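How Does a Robot Know What to Do Next?
Reading time: 7 min

Grab something near you. A pencil, a spoon, a sock, anything! Did you have to think about it? Probably not. Your eyes found it, your arm went out, your fingers closed, and there it was in your hand.

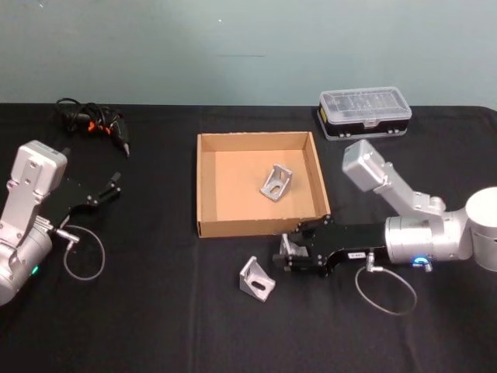
Now imagine you had to write down every single step of that grab for somebody who has never picked up anything before. How far should the arm go? Which way should the wrist turn? When do the fingers stop squeezing? That is the job of robot software, and it is one of the most wonderful puzzles there is.

Software is the set of instructions a computer follows. A robot's motors and metal are like muscles and bones. The software does the looking, the deciding and the steering. Let's follow one small job from start to finish: putting little metal brackets into a cardboard tray. (A bracket is a piece of metal bent into a corner. You may find some holding up a shelf at home.)

Step one: Looking

A camera doesn't see a bracket. It sees dots. Each dot, called a pixel, is stored as numbers that say how bright it is and what color it is. So to the computer, a picture is a giant page of numbers with no words on it at all.

The part of the software that turns those numbers into "bracket" and "tray" is called perception. One way to build it is to show the computer lots and lots of practice pictures. Let's say we have 2,000 of them. In each one, a person has drawn a line around every bracket. The computer makes a guess, checks it against the person's line, and changes itself a tiny bit. Then it guesses again. And again! At first the guesses are terrible. It might point at the corner of a box, or a wrinkle in the tablecloth. Little by little they get better.

Shiny metal is extra tricky. Tilt a spoon under a lamp and watch the bright spot slide around. The spoon hasn't changed shape, but the picture of it has changed a lot. A plain black cloth helps, because silver things stand out against it and there aren't many patterns to get mixed up with. People who build robots think hard about tablecloths!

Finding the bracket is only half of looking. The software also needs to know which way the bracket is turned. Is it standing up? Leaning over? Where something is and how it is turned, put together, is called its pose. You have a pose right now. If you flop over sideways in your chair, you have a new one.

Step two: Planning

OK, the robot knows where the bracket is. Time to grab it? Wait! First it needs a plan.

Your arm bends at the shoulder, the elbow and the wrist. Many robot arms have more bending places than that, called joints. Let's give ours 7. For every spot in the air the hand might visit, the software has to work out how far to turn each joint so the hand ends up there. And there is often more than one answer. Try it yourself: put your fingertip on the table and keep it still. Now wiggle your elbow up and down. Your finger stays in the same place while your arm makes all sorts of shapes. The robot has to choose one of those shapes.

It also has to choose a path. The shortest way from here to there is a straight line, but what if there's a cardboard wall in the middle? A tray has sides, and a hand that comes in too low will bump them. So the planner tries out paths inside the computer before any motor turns. Too low, bump. Too far left, bump. Up a little, over the side, down again — that one works!

With two arms the puzzle gets bigger, because each arm is something the other one could hit. The software can keep a pretend copy of both arms and check that they never try to be in the same place at the same time. If they would, one of them has to wait its turn. Just like at a drinking fountain.

Step three: Moving

A plan is a lovely thing, but the real world is wobbly. Motors don't always stop exactly where they should. Cables tug a bit. A bracket can slip when it's touched. So another part of the software, called control, keeps checking while the arm is moving.

Control asks the same question over and over: Where am I, and where should I be? If the answers are different, it gives the motors a small push in the right direction. Then it asks again. Our pretend arm does this 82 times every second. Try saying "Where am I?" even five times in one second!

You do this too. Walk along a line on the sidewalk and notice your feet. You lean a bit left, you fix it, you lean a bit right, you fix it. This checking and fixing is called a feedback loop, because news about what happened gets fed back in to help choose what happens next.

Some robots have a hand called a gripper, with two fingers that open and close like tongs. Control looks after those as well. Squeeze too softly and the bracket drops. Squeeze a bracket hard and it will probably be fine, but squeeze a strawberry like that and you've made jam.

Step four: Did it work?

Good software doesn't just say "Done!" and stop. It checks. Are the fingers still apart by the width of a bracket, or did they close all the way on nothing? Does the camera find a bracket in the tray now? If not, the robot goes back to looking and has another go.

A team's first try at this can go quite badly. Say the robot gets 63 brackets into the tray out of every hundred. That leaves 37 in the wrong place! So the team looks through the misses to find out what happened. Maybe the perception part mixes up two brackets that are close together. Maybe the hand lets go too high up. Fixing mistakes in software is called debugging, and it's a lot like being a detective.

Try it: Be the software!

You need a friend, a blindfold, a shoebox lid and three small things that won't break.

Your friend is the robot and wears the blindfold. You are the software. Set the things on a table next to the lid. Now guide your friend's hand, using only these words: left, right, forward, back, up, down, open, close, stop.

Get all three things into the lid. Then swap places.

Once you've both had a turn, talk about it. Which word did you use the most? Did you ever wish for a word that wasn't on the list, like "turn" or "slower"? Add it and play again. Programmers do this all the time: they find out what's missing and write a new instruction.

For a harder game, put two robots at the same table with one person guiding each of them. Watch out for elbows!

Words to know

Software: the instructions a computer follows
Pixel: one dot in a picture
Perception: working out what the camera's numbers mean
Pose: where something is and which way it is turned
Joint: a place where an arm bends or turns
Control: checking and fixing a movement as it happens
Debugging: hunting for mistakes and fixing them

We use cookies to remember your reading settings. Ask a grown-up before you change your choices. Accept | Manage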